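I want to write some posts about learning as an adult, and about one thing only: how to stop being afraid of the beginning. I am fifty-something and I began to learn the cello in April. Please be patient with my English, I check every sentence.

I live in Bruninville, two floors above a bakery. I never played any instrument before. In my school we had singing, and the teacher asked me to move my mouth without sound. 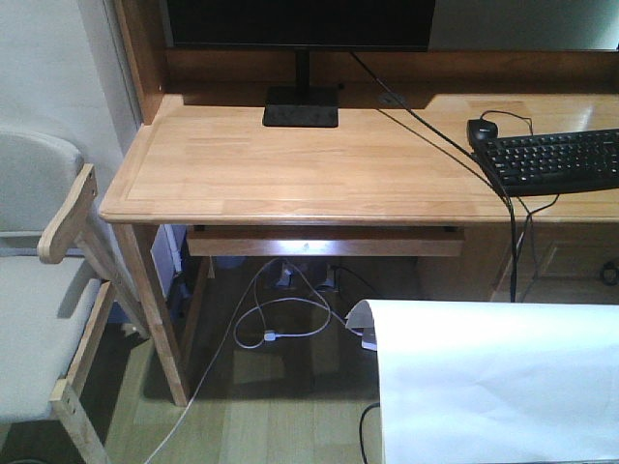
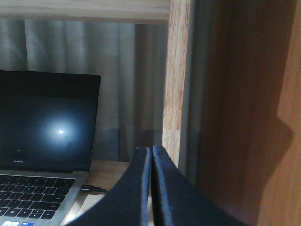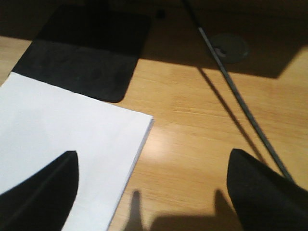
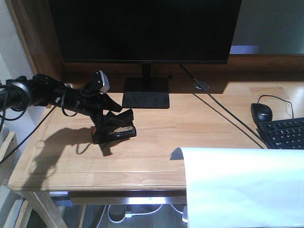
Nhung Đặng wrote under my last post that she waited 17 years to start drawing, and that the waiting was harder than any lesson. She asks if I also lost a lot of time with "preparing to begin".

Yes, Nhung. I prepared very much. I read about cellos. I compared the prices of cellos. I watched other people play and I told myself that this was also a kind of study. It was pleasant, and I did not learn one note from it.

What changed was a small thing. The music shop in Mostyn Street has instruments to rent by the month, and one Sunday they had an open door. I went in because of the rain. A young man put a cello between my knees and said "just pull". The sound was terrible and I felt it in my ribs. I signed the paper the same afternoon.

So my first advice: rent, do not buy. If you buy, you have a beautiful object that looks at you with disappointment. If you rent, you can give it back, and for me this made it much easier to keep it.

My teacher is Mrs Grisley. She is strict about the left thumb and about nothing else. In the first lesson I told her that I am probably too old. She answered "sit nearer to the front of the chair", and we never discussed it again.

I practise 30 minutes in the evening, before eight, because of the neighbours. At first I tried 90 minutes, like a serious person. After four days I could not hold a cup properly and I did not want to see the cello for a week. Mrs Grisley was not impressed with my discipline.

Somebody asked how I divide the time. It is not very scientific. First long slow notes on the open strings. Then a scale, usually D major. Then the piece I am learning, but only the bars which are bad. At the end I play something I already know, even if it is a song for small children, so that I close the case in a good mood.

The difficult part is to repeat only the bad bars. I always want to start from the beginning of the piece, because the beginning sounds nice. Now I have a very good beginning and a very weak middle.

A word about shame. In my work people come to me with questions and I know the answers. With the cello I am the person who does not know. The first weeks I was almost angry after each lesson, and I thought the anger was about the music. Later I understood I was simply not used to being bad at something in front of another person.

I do not think this feeling goes away. Mine became smaller, and some days I do not notice it until I am already home.

Another thing that helped me: I wrote down what I cannot do yet. I have a notebook, Bredo brand, the cheap one with the grey cover, and I write one line after each practice. "Fourth finger too flat." "Bow goes over the bridge side." In June I read the lines from April and I laughed, because I had forgotten that some of these were problems.

I don't write how many minutes I did. I tried it in another notebook, for learning Italian some years ago, and I began to sit there only to fill the page.

A reader wants to know if the ear can still learn at our age. I am not a doctor, I can only tell you about my ear. In April I could not hear when my second finger was wrong. Now I hear it, and it is not a pleasure! But I hear it before Mrs Grisley says it, and then I move the finger. For me that is learning.

My memory is slower, that is true. My niece learns a melody in one evening and I need nearly two weeks for the same one. But she forgets it again, and I still have mine.

About groups. In Bruninville there is an evening orchestra for adult beginners and I was afraid to go. I went with a friend from the choir, we stood outside for some time, and then a woman with a trombone needed us to hold the door. So we were inside.

They gave me a part with only 2 different notes for the whole first page. I counted the rests wrong and came in alone, quite loud. The conductor said thank you and we started again. At the break there was tea and I talked with the violas, who also come in at the wrong place.

If you want to find such a group, ask in the music shop or in the library. Ours is not on the internet at all. There is a sheet of paper near the library copy machine, and the telephone number on it is hard to read - the 1 is a 7.

Nhung, you asked also what I would say to a person who is still waiting. I would say, book one lesson. Only one, with a day and an hour. You can cancel the second.

I have to stop now, it is twenty past seven and I still have to do my scale. Tomorrow I will write about rosin, because three people asked and I bought the wrong one first.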